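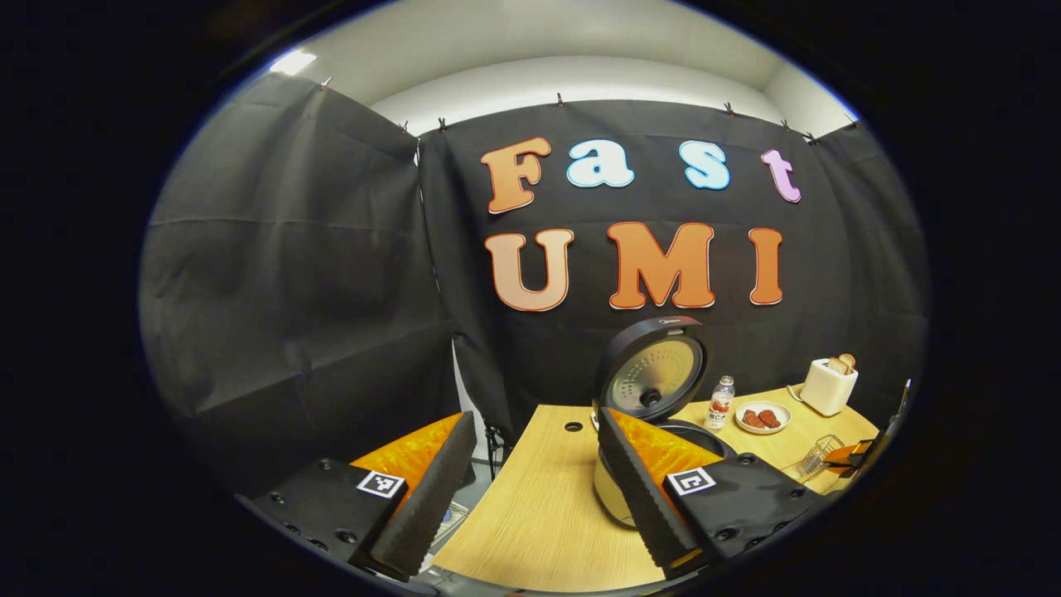
4. Colgar y ajustar las cortinas opacas Kasovby

Si ha llegado hasta este capítulo, ya tendrá los soportes puestos y el riel Bavari bien nivelado, y lo que queda es la parte más agradecida de todo el montaje. Le recomendamos que se reserve una tarde tranquila, que se prepare un café y que lea el capítulo entero una vez antes de sacar la tela de la bolsa. Son pocas páginas, y después todo va mucho más rodado.

Las instrucciones valen para los tres anchos de la serie Kasovby y para las dos caídas, la normal y la larga. Donde haya diferencias entre modelos lo avisamos en una nota. Si su riel es de otra marca, consulte antes el capítulo 7, porque los corredores no son los mismos y sería una pena que lo descubriera con la cortina ya a medio colgar.

4.1 Antes de empezar

Tenga a mano lo siguiente:

Los paños de tela, todavía en su bolsa
La bolsita de corredores y los dos topes finales
El destornillador pequeño de estrella
Una escalera estable, con los cuatro pies bien apoyados
Un metro, alfileres de cabeza gruesa y una plancha con vapor

Nota: la tela viene doblada desde el taller y es normal que salga con marcas. No se preocupe por ellas todavía. La mayoría se va sola en los primeros días de colgada, y para las más tercas tiene el apartado 4.4.

Precaución: el paño ancho de caída larga pesa bastante más de lo que parece cuando uno lo ve en la bolsa. Pida ayuda para subirlo. Una persona sostiene la tela y la otra engancha, y así nadie tiene que hacer equilibrios en lo alto de la escalera.

4.2 Colocar los corredores

1. Extienda el paño sobre una mesa grande o sobre la cama, con el revés hacia arriba. El revés es el lado donde se ve la cinta de fruncir.

2. Busque las trabillas de la cinta. Hay tres filas: la superior deja la cortina más baja, la inferior la deja más alta, y la del centro es la que recomendamos para empezar.

3. Enganche un corredor en la primera trabilla y otro en la última. Estos dos son fijos y no cambian de sitio, tenga el ancho que tenga.

4. Reparta los demás a intervalos iguales. Si le sobra alguno, guárdelo en su bolsita dentro de un cajón – con los años alguno se parte, y agradecerá tener recambio.

5. Tire con suavidad de los cordones hasta conseguir el fruncido que le guste, y átelos con una lazada. No los corte nunca, por favor. Para lavar la cortina hay que soltarlos del todo, y un cordón corto se pierde dentro de la cinta y no hay manera de recuperarlo.

Nota: Dagný Stougaard, que lleva muchos años en nuestro taller de confección, prefiere fruncir cada mitad desde el centro y luego igualar. Es un poco más lento, pero los pliegues quedan preciosos. Pruebe las dos maneras y quédese con la que le resulte más cómoda.

4.3 Colgar la cortina

1. Retire el tope de uno de los extremos del riel. Se afloja con media vuelta de destornillador.

2. Introduzca el primer corredor y vaya deslizando los demás, de uno en uno y sin prisa. Si alguno se atasca, no lo fuerce: retroceda un poco, compruebe que no haya entrado girado y vuelva a probar.

3. Cuando hayan entrado todos, ponga de nuevo el tope y apriételo. El último corredor debe quedar entre el tope y el final del riel, de modo que el borde de la cortina no se mueva al abrirla.

4. Repita la operación con el segundo paño, entrando por el otro lado.

5. Abra y cierre las cortinas varias veces. Deben correr con un sonido suave y parejo.

Precaución: no cuelgue del riel nada que no sean las cortinas. Está calculado para el peso de la tela y poco más, y una percha con un abrigo mojado puede arrancar un soporte con su taco y todo.

4.4 Quitar las marcas de doblado

Deje pasar unos días antes de decidir si hace falta planchar. Si después sigue viendo líneas, haga lo siguiente:

1. Ponga la plancha a temperatura media, con vapor.

2. Trabaje por el revés, con la cortina colgada, a un palmo de la tela y siempre de arriba abajo.

3. Estire el bajo con la mano libre mientras pasa el vapor, con cuidado de no acercar los dedos al chorro.

Precaución: no apoye la suela caliente sobre la capa opaca. El recubrimiento se vuelve brillante y la marca ya no se quita.

La tela admite lavado a máquina a 40 grados, en programa delicado y sin centrifugado fuerte. Cuélguela húmeda en su propio riel, con la ventana entreabierta, y el mismo peso del agua hará buena parte del trabajo.

4.5 Ajustar el largo y las entradas de luz

Espere a que la tela se haya asentado antes de coser el bajo definitivo. Mientras tanto, sujételo con alfileres y mírelo a distintas horas. El hueco entre el bajo y el suelo es cuestión de gusto; nosotros solemos dejar un dedo, que permite pasar la mopa sin ensuciar el borde.

Para comprobar la luz, cierre los paños por la mañana, con el sol de frente, y fíjese en tres lugares: los laterales, la unión central y la parte superior. Por los laterales se corrige con las cintas adhesivas Irnel, que se pegan a la pared y sujetan el borde de la tela. En el centro, basta con que un paño monte sobre el otro. Y si entra por arriba, pase los corredores a la fila inferior de trabillas y la cortina subirá lo justo para tapar el riel.

Nota: las cintas Irnel no agarran bien sobre pintura reciente. Deje secar la pared del todo antes de pegarlas.

Si algo no le encaja, escríbanos e indique la referencia 446, que es la de este juego de montaje. Los corredores y los topes se venden también sueltos. Para sustituir el cordón de fruncido, continúe en el capítulo 5.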